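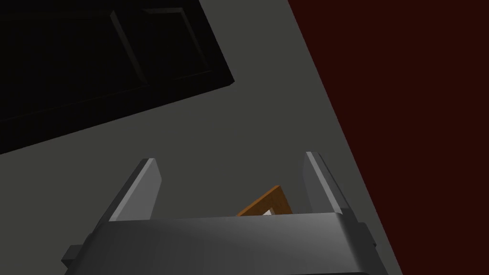 Figure 3. Vue de simulation : préhenseur à deux doigts, en position écartée.

3.2 Qualification des incendies mortels et délai de la conclusion médico-légale

La qualification d'un incendie d'habitation ayant entraîné la mort d'un ou de plusieurs occupants repose, dans la juridiction étudiée, sur deux procédures distinctes. La première, conduite par le service d'enquête sur les incendies, porte sur l'origine et la cause du sinistre. La seconde, conduite par le médecin légiste, porte sur la cause et le mode du décès. Les deux rapports sont versés au même dossier, mais aucun texte n'impose qu'ils soient rendus dans un ordre déterminé, ni que l'un attende les conclusions de l'autre.

Le corpus retenu comprend 212 dossiers clos, ouverts à partir de l'an 2000. Ont été écartés les incendies de véhicules, les explosions industrielles et les dossiers dont le rapport d'autopsie n'avait pas été numérisé. Sur cet ensemble, 115 dossiers contiennent au moins une mention provisoire du mode du décès, inscrite avant la remise du rapport définitif. Ces mentions ont été relevées séparément, dans la mesure où elles circulent parfois en dehors du service et sont reprises dans les communiqués locaux comme si elles étaient acquises.

Les pièces ont été codées au moyen de la grille Memeter, mise au point dans la première phase du projet. La grille distingue la date de l'intervention, la date de la première hypothèse écrite, la date des prélèvements et celle de la signature finale. Chaque dossier a fait l'objet de deux lectures indépendantes. Les désaccords ont été tranchés par Nurhan Gündoğdu après retour aux pièces originales. La base documentaire Kasik a servi à l'archivage des versions successives du codage - les versions intermédiaires y sont conservées sans modification.

L'examen des dossiers fait apparaître une première difficulté, d'ordre terminologique. Le mot « accidentel » désigne tantôt la cause du feu, tantôt le mode du décès. Or un incendie d'origine volontaire peut causer la mort de personnes que son auteur ne visait pas, et la qualification du décès dépend alors de règles propres à chaque juridiction. Dans le district de Jirna, les enquêteurs emploient deux rubriques séparées depuis la révision des formulaires ; dans les dossiers antérieurs, une rubrique unique recevait les deux informations. Nous avons conservé la formulation d'origine et ajouté un champ de renvoi lorsque le sens restait incertain.

Une seconde difficulté tient aux analyses toxicologiques. Le dosage de la carboxyhémoglobine permet d'apprécier si la victime respirait encore au moment où les fumées se sont propagées, mais il ne renseigne pas à lui seul sur l'origine du feu. Les recherches d'accélérants, effectuées sur les débris et sur les vêtements, relèvent d'un autre laboratoire et suivent un autre calendrier. Dans 89 dossiers, les deux séries de résultats ont été transmises au médecin légiste à des dates différentes, et la conclusion n'a été signée qu'après réception de la plus tardive.

Les dossiers comptant plusieurs victimes d'une même famille ont été traités comme une unité lorsque l'incendie était unique. Ce choix évite de donner un poids excessif aux sinistres les plus meurtriers dans l'étude des délais. Il présente en contrepartie un inconvénient : le mode du décès peut différer d'une victime à l'autre, en particulier lorsque l'auteur présumé figure parmi les morts. Le codage admet donc plusieurs modes pour une même unité, à la suite des remarques formulées par Tesfamariam lors de la relecture du protocole.

Les entretiens menés en septembre auprès des services concernés confirment que l'annonce aux proches précède en principe toute communication publique. La pratique varie toutefois quant au contenu de cette annonce. Certains services communiquent la cause du décès dès qu'elle est établie et réservent le mode ; d'autres attendent que les deux éléments soient réunis. Les personnes interrogées ont signalé que l'attente était plus difficile à expliquer aux familles lorsque l'hypothèse d'un acte volontaire avait déjà été évoquée publiquement.

Les délais ont été calculés à partir de la date de l'intervention et non de celle du décès, certaines victimes étant mortes à l'hôpital plusieurs jours après le sinistre. Les dossiers rouverts à la demande du parquet ont été maintenus dans le corpus, avec leur première date de clôture. Leur traitement particulier est exposé à la section 3.3.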